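Pallo bench notes
We rewrote our house rules for pick-and-place trials on 31st August. Short thread on what changed.

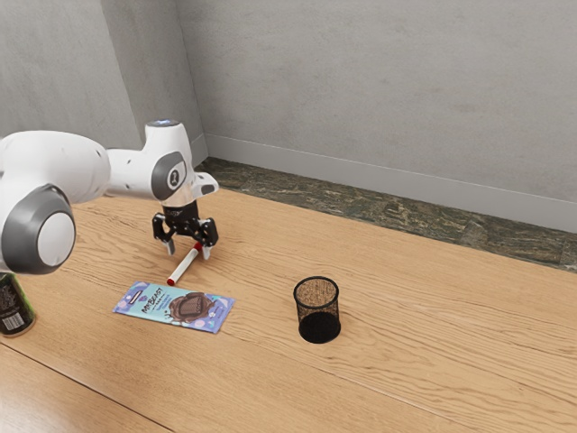

Rule one covers the start state. Write down every object on the table before the arm moves, including anything you don't plan to pick up. A can at the side still counts if the elbow can reach it.

Pens and markers: approach from above, fingers open across the barrel. Stop and check the gap on both sides before closing. We used to skip the check in simulation. We don't now.

A container stays empty until the trial says otherwise. If the task is "marker in cup", reset both of them each time, even after a failed grasp.

Andrade wanted two people to sign off any change to the speed limit. Pratevside asked for three. We settled on two, plus a line in the log.

Same rules for simulated and real runs. If a move would be refused on the real bench, it gets refused in the simulator too.

Trostov's bench switches over in October. Still open: how far the arm should back off before a reset. Send me your number if you have one written down.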